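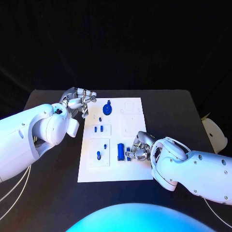 3.2 The task board

Solange Sandhu and Pin-yu Yip
20 Mar 2023

Figure 3. The white task board with its blue parts, on the dark gray table.

The board is a flat white sheet with a matte surface. Raised plates, engraved outlines and holes divide it into regions, and each region belongs to one kind of part. All parts are blue, so that color gives no hint as to which part goes where. In Figure 3 the gear-shaped knob is near the top center, with a small peg standing below it. A large cylinder and a small rectangular block stand next to each other – the block is on the right, with metal fingers on it.

We compared two layouts, which we call Olmedo and Skaletti. They use the same parts and differ only in the spacing between regions. The Olmedo layout was drawn first and was revised in May after a pilot round. Each part was scored on a scale of 3 levels: missed, placed with an error, or placed correctly. In total 693 placements were scored. Two raters worked separately and settled differences by going back to the written notes.

Small parts were scored in the same way as large ones. We did not weight them by size – a peg and a cylinder count the same in the totals.

Contact: Pretance, Pakholm office. All rights reserved. Back to top

Comments

mk_bench: Is the spacing for the Skaletti layout given anywhere? I could only find the drawing for the other one.

P. Yip: It is in the appendix, second table.

torvald9: Would like to see the scores per part as well as the totals.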